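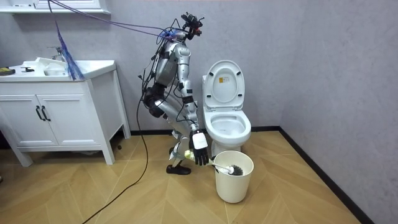
Residents > Newsletter > Around the House

January 27, 2019
By Aileen Javier

Bathrooms again. Sorry. But I had four emails about them over the holidays and Mahtab had more than that, so this month's house item is toilets, brushes, and who does what.

Quick background for the new people on the second floor. Cendley has 11 small bathrooms, one for each pair of rooms plus the one by the laundry. The cleaning service does floors and showers every other Thursday. They do NOT do toilets in between. That part is ours and always has been, it's on page 2 of the house sheet you got with your keys. If you lost the sheet ask me for another.

So, the toilets. What works, from Esmaeil, who cleaned a hotel in Dramen for six years and has opinions:

Cleaner goes in first, up under the rim, all the way round. Then leave it. Ten minutes at least. Go make the bed or something. Most people squirt and scrub right away and then wonder why the ring is still there.

Scrub under the rim before the bowl, then down into the bend. Short strokes. Get low enough to see what you're doing, standing up straight and poking at it doesn't count. If your knees are bad, fold a towel and kneel on that.

Flush with the brush still in the bowl so it gets rinsed. Then — this is the one people skip — trap the handle under the seat so the brush hangs over the bowl and drips. Leave it till it stops. THEN back in the holder. A brush that goes back wet sits in a puddle, and that puddle is the smell in the laundry bathroom that everyone has been blaming on the drain. Wafula had the drain apart in October. The drain was fine.

Holders need emptying too. Once a week, tip it in the toilet, swish with hot water and a little dish soap, dry it with a paper towel. Takes a minute. Esmaeil puts a folded paper towel in the bottom of his and changes it on Sundays, which I thought was fussy until I saw his holder.

Brushes. We bought a new set, they're on the shelf in the supply closet, bottom left. One per bathroom please. If the bristles are bent flat or have gone a color they didn't start out, throw it away, don't put it back in the closet "for spare." Somebody did that twice last fall. Total for brushes and holders came to a little more than $80, out of the house fund, and Ghazal has the receipt if anybody wants to look.

Other bathroom stuff, no particular order:

Vinegar is fine for the hard water line. Vinegar AND bleach is not fine, ever, in the same bowl or the same hour. Open the door and put the fan on whatever you use.

Wipe the outside of the toilet as well, the base and the floor right around it. Dust and hair collect behind there and the service only mops what they can reach. A wet rag does it.

Counters. Keep them clear on cleaning Thursdays. Anything left by the sink gets put in the tub in the hall, and it's not the cleaners job to remember whose razor is whose.

No wipes down the toilet. I don't care what it says on the packet. The plumber from Rothe Street charged us $905 last time and pulled out a wad of them the size of a cat. That was the whole year's repair money for the first floor, gone before spring, and the reason the porch step is still wobbly.

The cabinet door in 4 is off its hinge again, Wafula knows. The replacement hinges are coming from Furitwood and they said two weeks. Please don't lean on it in the mean time, or hang towels from it.

Sign-up sheet for February is on the fridge. Each bathroom needs a name for each week, so sort it out with whoever you share with. Swaps are okay, just cross out and write the new name so I can read it. Bathroom by the laundry has no one for the second week yet — Mahtab did it twice in a row already so somebody else please.

Questions to me or Ghazal, kitchen, most evenings after dinner. Recycling dates and the freezer clean-out are in the next item.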